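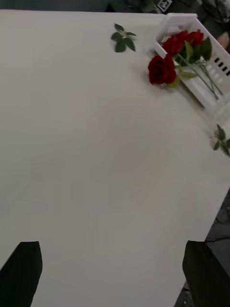
Red roses and a white basket on the sorting table.

Virnora Flower Sorting Set
README, June 2022

Contents

This folder covers the artificial flowers used for table sorting at Arnuvine, the baskets they go into, and the way the table is laid out between rounds. Read it before you unpack the stems. Anything marked "old" dates from October and can be skipped.

Materials

Red roses, some with two heads on one stem.
Pale blue hydrangeas in more than one size.
Loose leaf sprigs, green.
White plastic baskets with raised sides.
White table, two sections pushed together.

Work on the bare tabletop. A cloth catches the leaves and drags the lighter stems out of place.
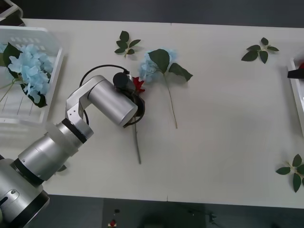 Leaf sprigs come off the stems now and then. Leave them on the table until the round is over, then push them back onto any stem with a free peg. Sprigs that no longer grip go in the Dotum envelope in the storage box. Do not glue them.

Layout

A full round uses 20 stems. Heads point toward the far side of the table and cut ends toward the near side. Stems may touch but should not cross where it can be avoided. Hydrangea heads are wide, so put them down first and fit the roses in beside them.

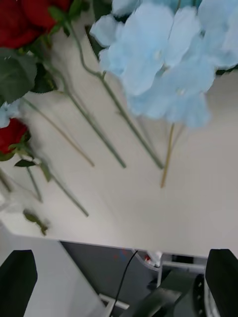

Can the stems be trimmed to match?
Please leave them as they are. The lengths vary on purpose, and a short stem is harder to lift out of a basket without pulling its neighbors along.

Sorting rules

Lift by the stem, below the lowest leaf. Lay each flower in the basket with its bloom resting inside the walls. Stems can hang over the rim. A two-headed rose counts as one stem. A round ends when the table is clear or after 23 minutes.
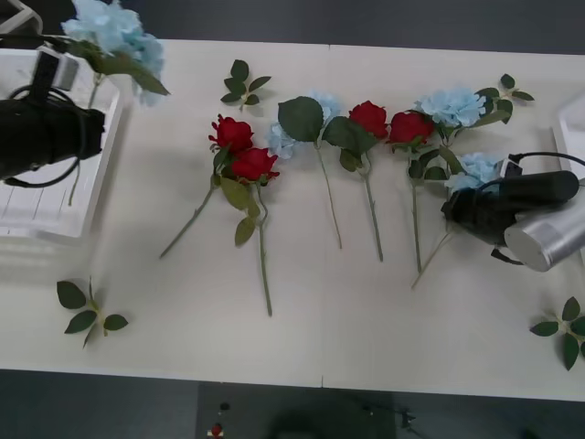
After the last round, shake the leaves open and check the blooms for bent petals. Roses go in the bottom of the storage box and hydrangeas on top, because the blue heads flatten under weight. The box holds almost 60 stems if they all lie the same way.

Known issues

The label on the Abdelaziz box still gives the old stem count.
Notes from the first 2 rounds list sprigs as stems.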